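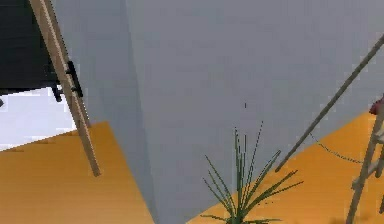
Gray panels over an orange wooden floor.

Hokness library to close for floor work in January

The Hokness branch library will close for most of January while the reading room floor is sanded and resealed. Stesidard, the firm that did the stairs two years ago, has the contract. Work starts on the first working day of the month, and the branch expects to open again before the month is out.

The floor dates from the building's time as a dance hall and has not been refinished since the library moved in. Several boards near the front desk have lifted, and the area under the radiators is badly worn. Those boards will be replaced before the sanding begins.

Over 400 boxes of books have to be moved out first. Most will go to the Breathnach Street store, and large print and audio titles will go to the Breltach branch, where they can be borrowed as usual. The local history collection will be packed away and cannot be consulted until the branch reopens. Readers who need a particular item from it should ask at the desk before the holiday closing.

Anything due back during the closure has been renewed automatically, so there is no need to call. Books can still be returned through the slot at the side door, which will be emptied every morning. Please do not leave bags of donations on the step. The branch can't take donations again until the shelves are back in place.

Holds will be sent to Breltach unless you ask for another branch. To change your pickup location, log in to your account or speak to a member of staff. Holds that arrive during the closure will be kept for 20 days instead of the usual week.

The Tuesday homework club and the knitting group will both meet at Breltach at their normal times. Toddler story time is canceled until the reopening. The meeting room is also unavailable, and groups with bookings have been contacted. If your group had a booking and has not heard from us, please get in touch.

"The sealer needs several days to harden before we can put shelving on it, and that part can't be hurried," said branch manager Oratile Nel. "We'd like people to borrow plenty before we close."

To help with that, the loan limit has been lifted on adult fiction and children's picture books until the doors close. Reference books are not included.

The work will cost $600 more than first quoted, owing to the extra boards. The difference will come out of the building repair fund and will not affect the book budget.

The new shelf layout will put children's books nearer the entrance, with the newspapers moving to the back windows. A copy of the plan is on the notice board by the copier. Comments can be left in the box underneath.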